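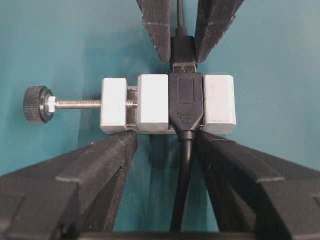 How a Soccer League Table Works

A league table is a chart that shows how every team in a league is doing. It looks like a wall of numbers at first. Each number has one job, and once you know the jobs you can read any table in the world.

What the columns mean

Most tables have the same columns, in nearly the same order. The headings are usually shortened to one or two letters.

P means played. It is the number of games the team has finished.
W means won.
D means drawn. A draw is a game that ends with both teams on the same score. In the United States it is often called a tie.
L means lost.
GF means goals for. These are the goals the team has scored.
GA means goals against. These are the goals other teams have scored against it.
GD means goal difference.
Pts means points.

If you add W, D and L together, you should get P. If you don't, there is a mistake in the table.

How points are given

A win is worth 3 points. A draw is worth 1 point for each team. A loss is worth 0 points.

Suppose a team called Talero has played six games. It won three, drew two and lost one. The wins give it 9 points and the draws give it 2 points. The loss adds nothing. Talero has 11 points.

Many leagues once gave only 2 points for a win. Under that rule, two draws were worth the same as one win and one loss. Under the newer rule, one win and one loss give 3 points, and two draws give 2. A team that is level late in a game has more to gain by trying to score again.

How to work out goal difference

Take the goals for and subtract the goals against. The answer can be above zero, below zero or exactly zero.

Talero has scored 10 goals and let in 6. Its goal difference is +4.
Holovko has scored 7 goals and let in 7. Its goal difference is 0.
Wuline has scored 5 goals and let in 9. Its goal difference is -4.

The minus sign means the team has let in more goals than it has scored.

What happens when teams have the same points

The table is sorted by points first. When two teams are level on points, the league needs another way to decide who goes higher. This is called a tiebreaker.

In many leagues the first tiebreaker is goal difference. Say Talero and Tukine both have 11 points. Talero has a goal difference of +4 and Tukine has +2, so Talero is placed above Tukine.

If goal difference is also level, many leagues look at goals scored. The team with more goals goes higher.

Some leagues use a different first tiebreaker, called head-to-head. It looks only at the games the level teams played against each other. If Tukine beat Talero when they met and that was their only game, Tukine would be placed higher, even with the smaller goal difference. The order of tiebreakers is written in the rules of each league before the season starts.

Games in hand

Teams do not always play on the same day. Sometimes a game is moved because of snow or a flooded field. One team may then have played fewer games than another. The games it still has to catch up on are called games in hand.

If Holovko has played five games and Talero has played six, Holovko has one game in hand. That game could bring 3 points, 1 point or none. The points are not in the table until the game has been played.

Top and bottom

When every game is finished, the team in first place is the champion. In some leagues the highest teams also move up to a stronger league. This is called promotion. The lowest teams may move down, and this is called relegation. Other leagues have no promotion or relegation and send their best teams into playoffs instead.

Try it yourself

Wuline has won one game, drawn two and lost three. Work out how many games it has played and how many points it has.

Answers: six games played, 5 points.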